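## 4. What the declarations did, and didn't do

### 4.1 Setting

All three towns signed the same text. Flellville first, then Kuko, then Bhat, each declaring January a month for awareness of problem debt. The wording came from the Drallska advice centre, which serves all of them from one office in Flellville and sends an adviser out to the other two. Signing in the council chamber, photograph on the steps, a short piece in the local paper. Bhat also hung a banner over the high street.

We were interested in the dull end of it. Does a signed declaration change who gets in touch with the centre, and how? Councils like declarations because they are cheap and can be agreed by all parties in one evening. Advice centres like them too, or say they do. Earlier work on this (see Section 2) mostly counts the declarations themselves or the press coverage, and stops there.

### 4.2 Sources

Contact register first. The centre logs every first contact: date, town, how the person got in touch, what they said the problem was, and who or what sent them. We had the full register for the study year with names and addresses taken out before it reached us. It holds 375 first contacts. Repeat contacts are kept in a different book and are left out here, apart from one remark in 4.5.

Second, council minutes for the three towns. Public, mostly complete. Kuko's minutes for the meeting that passed the declaration give the vote but no discussion, and the clerk confirmed that there was none to record.

Third, our own notes from the centre's front desk and from the signing in Flellville. These are notes, not transcripts. Where we give the sense of what was said at the desk we do not use quotation marks.

The centre printed 2,000 leaflets for the month. Distribution was uneven. The Flellville library and both surgeries took large bundles, Kuko had the town hall counter and not much else, and the Bhat share went out late, in the last week, after a mix-up over which building they had been delivered to. So any difference between the towns has to be read with that in mind. We did not control it and could not have.

### 4.3 Coding the register

The "who sent you" column is free text and it shows. "Paper", "the paper", "newspapr", "saw thing", "council", "council lady", "sister". We read every entry separately, coded it, then met to compare. Where we disagreed we went back to the desk staff if they could remember and left it as unclear if they could not. A fair number stayed unclear. We would rather have a large unclear group than a tidy table that is wrong.

Codes used in the rest of the section:

- **Declaration** — the entry mentions the council, the signing, the banner, or the month by name
- **Leaflet** — leaflet or poster, wherever it was picked up
- **Press** — local paper, either the signing story or anything else
- **Person** — friend, relative, employer, surgery, school
- **Repeat knowledge** — already knew the centre, from any earlier year
- **Unclear**

An entry could take more than one code in the first round. In the second round each was given a single code, the one mentioned first. This matters for Press and Declaration, which overlap heavily, because the paper's January coverage was almost all of the signing. Both versions are reported in the appendix.

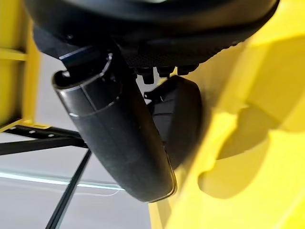
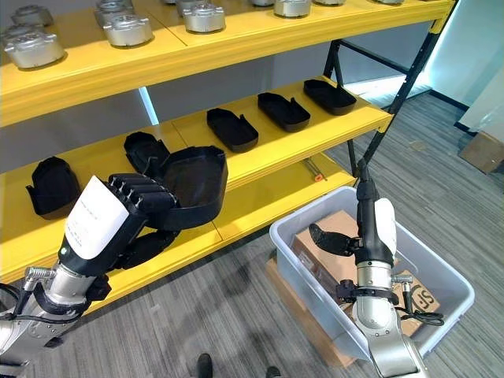 *Figure 3. First image: a black gripper finger. Second image: yellow shelving with castings on the top level, black moulded parts on the middle one, and a tray being lifted.*

Sorting the register was the slowest part of the work and we under-estimated it badly. The desk records things in the order people turn up, so a rent problem follows a catalogue debt follows somebody asking for the bus station. What we needed was something closer to the shelving in the second image of Figure 3, where the castings have the top level to themselves and the black pieces sit in a row of their own underneath. You can then take one group away and work on it without upsetting the others. We got there by copying each entry onto a separate line, one line per contact, and sorting on the single second-round code. Town came next, then date. Entries with no town were placed at the bottom and checked against the adviser's outreach diary, which settled most of them. The rest are in the totals but not in any comparison between towns.

### 4.4 Contacts during and after the month

Of the 375, 126 came in during January. That is a third of the year's first contacts in one month and at first sight a strong result. We were pleased with it for a short while.

The trouble is that January is always busy. Christmas spending, heating, the first statements of the year. The centre did not keep a register in this form before the study year so there is no clean earlier January to set beside it. What exists is the old desk diary, which notes visits but not calls, and does not separate first contacts from the rest. Going by the diary, the previous January was also the heaviest month. We can't say by how much the declared month was heavier, or if it was. Staff believed it was. They may well be right.

The codes are more use here than the totals. Within the January group, Person was the largest code in each of the three towns. Leaflet came second in Flellville, and was hardly present in Bhat, as you'd expect from the late delivery. Declaration was the smallest of the named codes in Flellville and Kuko. In Bhat it was higher, and nearly every entry there mentions the banner. Not the council, not the signing — the banner, which carried the centre's telephone number in large figures.

By the following month Declaration had all but gone from the column. Leaflet carried on appearing well into the spring. Several people had plainly kept the thing in a drawer until it was needed, and one entry reads only "had it on fridge".

### 4.5 How people got in touch

Calls rose more than visits. Most of the extra calls came late in the afternoon, when the desk was down to one person, and some went unanswered. We know this from the phone log, which records a missed call but not what it was about. Missed calls are not first contacts and are not in the 375. If a share of them were people ringing for the first time then our count is low for just the weeks we care about most. No way of fixing that after the fact. The centre has since moved a member of staff from mornings to afternoons, a change that came out of the log and not out of anything we wrote.

Outreach sessions in Kuko were full in January and half empty afterwards. In Bhat they were steady all through. The adviser's view was that Kuko people travel to Flellville to be seen, so as not to be seen at home, and that the town hall room used for the Kuko sessions is next to the council tax counter. That would put anyone off. The register can't test it directly but a good many Kuko entries are logged as visits to the Flellville office, even on days when the adviser was in Kuko.

On repeat contacts, the one remark. People who first came in January were no less likely to return for a second appointment than people from other months. There had been some worry at the centre that publicity would bring in a lot of passing enquiries that led nowhere. It did not show.

### 4.6 The councils' side

None of the three declarations came with money. The Flellville minutes record a question about this and the reply that the matter would be looked at in the budget round. It does not appear in the budget minutes. Kuko offered the room free for the month, which it had also done the year before. Bhat paid for the banner out of the events line and has stored it for re-use.

Asked later what they thought the declaration was for, councillors gave mixed answers. Raising awarness, mostly, and some said taking the shame out of it. A few said it let them put the centre's number in front of staff without having to send round a separate memo. That last use is easy to miss and may be one of the better ones. Council staff make a visible share of the Person code in Flellville, usually from the housing counter, and several desk entries give a named department as the source. We didn't ask whether those staff already knew the number before January, and should of.

### 4.7 Limits

One year, one centre. Three towns that share a newspaper and in many cases an employer, so they can't be treated as seperate trials. No usable earlier register. Source recorded by busy desk staff in their own words, and only when they remembered to ask. Leaflets late in one town. The banner confuses matters further, being both a council act and a very large poster, and the single-code rule put it under Declaration when a fair reader might have put it under Leaflet. We ran it the other way as well. Bhat then looks much like Kuko, and Declaration is the smallest named code in all three towns.

The centre is keeping the register in the same form, with a tick box added for banner. Section 5 takes up the costs.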